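The Desk, Unedited. Why the working table at home is getting messier, and why we've stopped minding.

A laptop. A second keyboard. Something to drink out of, something to eat, four leads going nowhere. That's a desk in most homes now, whatever the catalogues say. Lovely clean surfaces in those. One plant. One pencil.

Kiment sells a desk like that. Glossy top, narrow drawer, 702 pounds before delivery. The showroom has it dressed with a single closed book and a lamp. I went twice. Sat down at it the second time, tried to picture my own stuff on there, and couldn't - where does the charger go? The assistant pointed at the floor.

So this is a piece about where the charger goes. And the rest of it.

Studance, the student housing people, asked their tenants over the winter what they kept on their desks. Over 3,000 replies. Food came out well ahead of books. Cables ahead of everything. And a surprising lot of soft things: pouches, pencil cases, small stuffed animals, a knitted radish. People like something soft near a keyboard. I get that. Mine's a bean bag frog, gone bald on top.

The soft thing is the first to go when someone tidies for guests, and the first to creep back. By the Tuesday it's next to the mouse again.
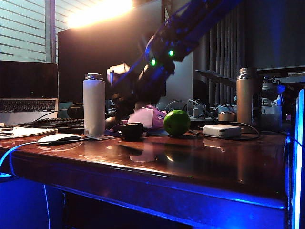
Fruit is the other one. A green apple on a dark shiny desk looks marvellous, like somebody planned it, and it'll sit beside a power adapter for days without anyone thinking that's odd. Bananas don't work. Bananas go in the bag and die there. An apple holds its own, doesn't roll far, can be eaten one handed while a file loads.

Then water. Tall bottle, lid that shuts properly. Open glasses and laptops are a bad marriage and I've the repair bill to prove it (August, last year, don't ask). Keep the bottle behind the keyboard, not beside your elbow. A white one shows up nicely against dark wood too, so you don't knock it reaching for the mouse.

Two keyboards at one desk - sounds greedy, isn't. The laptop gets pushed back to one side, the separate keyboard comes forward, your shoulders drop an inch. Paper goes to the left if you're right handed. A short stack only. Once it gets above the height of the keyboard it's not a stack its a filing system, and it wants a shelf.

Right, the cables. Everyone's back corner is the same. Chargers, small boxes with lights on, a lid off something, a little bottle of who knows what. Voltesis do a fabric-covered tray that hooks under the back edge, 46 pounds, and it's good, though the hooks mark a polished top unless you put felt under them. Mabula's version is a plain cotton roll with ties. Cheaper, uglier, I prefer it. Holds an adapter and its lead in one lump so at least the lump can be moved.

Or leave them. I spent a whole Sunday labelling mine with masking tape and by the next weekend the labels had all come off and stuck to the cat.

What does help is 10 minutes at the end of the day. Set a timer. Cup to the kitchen, core in the bin, papers squared up, headphones on thier hook or back behind the bottle where they'll end up anyway. Wipe the front edge of the desk where your wrists go, a gloss finish shows everything there. Damp cloth, then a dry one. Skip the back corner, you haven't got time and you'll only find that lid again.

I didn't buy the Kiment desk. Bought a second-hand one, reddish, deep enough to lose things on. The drawer sticks. The frog's on the left.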